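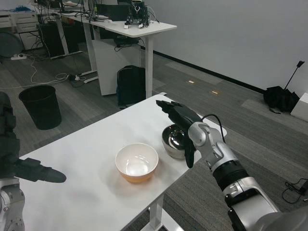
White ceramic and polished steel, side by side on a white table.

The bowls we keep reaching for

Most kitchens have more bowls than anyone uses. Keabetswe Masilela emptied her cupboards in October, when she moved to a smaller flat in Arnwood, and found 20 of them. She kept 7.

"I wanted the ones I could eat from, mix in and put on the table," she says. "The rest were taking up a shelf."

If you are starting again, begin with one ceramic bowl and one in stainless steel. They do different jobs and neither costs much.

Ceramic is the better bowl for the table. It has some weight, so it stays put while you stir, and a glossy white glaze goes with any plate you already own. Check the rim for chips now and then, and don't move it straight from the fridge to a hot oven.

Steel is for the work. It won't break if you drop it, it chills quickly and it doesn't hold on to the smell of onions. Don't put it in the microwave. A polished finish shows every fingerprint and water mark, so dry it with a soft cloth straight after washing. Scouring pads will dull it for good.

Lesego Ngcobo has sold kitchenware at Hlongwane, a shop in Nardale, for more than 20 years. She tells customers to pick up a bowl with one hand before they buy it.

"If you can't lift it easily when it's empty, you won't like it full of batter," she says.

She also suggests buying sizes that nest. Put the steel at the bottom and the ceramic inside, with a folded tea towel between them to save the glaze. A stack of 3 is plenty - go higher and the bottom one never comes out.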